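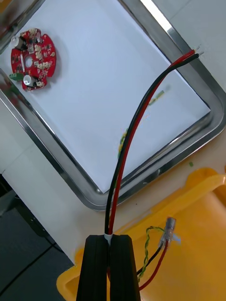
Two-conductor hookup wire is a pair of insulated wires sold or cut together and used to carry low-voltage direct current between a power source and a circuit board, lamp, motor or sensor. Each conductor is a bundle of fine metal strands inside a flexible plastic jacket. One jacket is usually red and the other black, with red taken as positive and black as negative. Before use the ends are stripped, leaving a short length of silvery strands bare, and the two wires may be held together farther back by a short sleeve. Small pairs are often set out with their boards in a paper-lined metal tray, where a dropped strand or screw shows up easily against the white.

Construction
Stranded wire bends more easily than solid wire of the same thickness and stands up better to repeated movement. The strands are bare copper or copper coated with tin. Tinned strands look silver and take solder well after long storage. Common jackets are PVC, which is cheap and softens under a hot iron, and silicone, which costs more and stays flexible in the cold.

The two conductors may be bonded along their full length, twisted, or left loose. Loose pairs tend to drift apart in a bend and are tied or sleeved at intervals.

Preparation
The jacket is cut with a wire stripper set to the right gauge. A setting that is too small nicks the strands, and a nicked strand often breaks later at the joint. The bare ends are twisted lightly and may be tinned with solder before they go through the board. Ends meant for screw terminals are generally left untinned – solder creeps under pressure and the screw works loose.

Heat-shrink tubing has to be slid on before the joint is made. It is then moved into place and warmed until it grips.

Color use
Red and black are a convention of low-voltage work and do not apply to household wiring, where black is a live conductor in the United States. Noreen Horgan's bench guide, written for the Serkthorpe repair workshop, advises checking polarity with a meter whatever the color.

See also
Heat-shrink tubing
Wire stripper
Printed circuit board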